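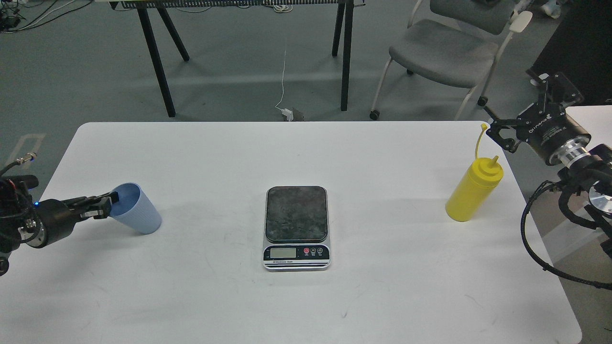 双臂称量分装,现在到底能不能交给机器做?

楼主:灰度七
发表于 2021年7月29日

我们车间有一道小活:往杯子里挤定量的液体,过秤,换杯,再来。人做一杯不到半分钟,枯燥,夜班容易出错。厂里想上双臂方案,两家报价,Kusow 和 Troston,都说“家务级和车间级的杂活已经成熟”。我持保留意见。想听做过的人讲讲,重点是三件事:薄壁塑料杯怎么夹,尖嘴挤瓶怎么控量,厨房秤这种东西能不能当反馈用。

2楼:滑台与丝杠
先说夹杯。平行夹爪夹杯口边缘是最省事的抓法,单侧壁进爪,位置容易算。代价是杯子以夹点为轴会转,空杯无所谓,装了东西重心一偏就歪。杯子要是斜着拎起来的,放下之前必须先把姿态转正,否则底边先着桌,一滑就倒。我们后来改成从外侧抱杯身,夹持力限得很低,指面贴硅胶。

3楼:Dumisani Modise
同意夹点的问题,不同意改抱杯身。薄壁杯抱紧了会变形,液面跟着升,称重不受影响,但会溢。夹杯口加一个腕部力矩检测就够了。我在 Ladefoged 的产线上跑过 651 次空杯转移,掉了 7 次,其中 5 次是杯口有残液。

4楼:灰度七
回3楼:空杯的数据对我参考有限。装液之后呢?

5楼:Dumisani Modise
回4楼:装液没有统计。我们的流程是杯子先放到秤上再加料,装液后由传送带带走,夹爪不碰。建议你也这么排,难点直接绕开。

6楼:半夜校零
说秤。带液晶屏的家用电子秤有三个毛病。一是多数没有数据口,只能拍屏幕识别数字,屏幕背光一灭就读不到。二是自动关机,两三分钟没动作就休眠,要机械手去按键唤醒,按键又小。三是滤波慢,数字稳定要一两秒,连续挤料时读数总是落后。换带串口的称重模块,便宜的也够用,别在这里省钱。

7楼:滑台与丝杠
回6楼:如果目标是“家里能不能用”,那就不能换秤。家里就是一台普通厨房秤。把环境改造成机器喜欢的样子,再宣布机器会做家务,这个结论不成立。

8楼:半夜校零
回7楼:楼主问的是车间。

9楼:滑台与丝杠
标题里没写,但报价书里写了“家务级”,我针对的是这句话。

10楼:冷却液没了
挤瓶才是大头。锥形尖嘴的软塑料瓶,出液量跟握持力、剩余液量、温度、瓶内进气都有关系。半瓶和满瓶用同样的力,结果差很多。还有瓶盖上那根连着嘴帽的细带,很烦人:从上方下爪很容易先碰到它,视觉也常把它漏掉,因为太细,深度图里基本是空洞。我们试过把带子剪掉,成功率立刻上去。剪了以后嘴帽就成了散件,又多一个要管的零件。

11楼:灰度七
回10楼:细带能不能当抓取点用?先捏住带子把帽拉下来,再去抓瓶身。

12楼:冷却液没了
回11楼:可以,前提是另一只手扶住瓶子。空瓶太轻,一拉整个瓶跟着走。双臂的意义就在这里。问题是那时左手往往还占着杯子,得先放下,节拍就长了。

13楼:Dumisani Modise
节拍补充一点。我见过的双臂示教方案,单臂动作都不慢,时间花在两臂互相等待上。桌面小,秤又放在中间,两边都要进同一块区域,避碰一保守就排队。Eltberg 十月会出一版新的双臂调度,宣传说能共享工作区,没测过,不评价。

14楼:半夜校零
定量精度要求是多少?正负 5 克还是正负半克,这是两个项目。

15楼:灰度七
正负两克,黏度接近食用油。

16楼:半夜校零
那用蠕动泵。一台泵加一个称重模块,一只手换杯。挤瓶这步不需要存在。

17楼:滑台与丝杠
技术上没意见。只是这样一来,“机器能做这件杂活”的答案就变成“重新设计以后能做”。楼主跟两家谈的时候,最好要求他们用现成的杯、瓶、秤连续跑一个班次,中途不许人碰,掉杯、错读、超差分开记。只看剪辑过的演示没有意义。

18楼:灰度七
记下了。泵的方案我单独询价,连续班次测试写进技术协议。Troston 那边答应下周给夹持力曲线,拿到后贴上来。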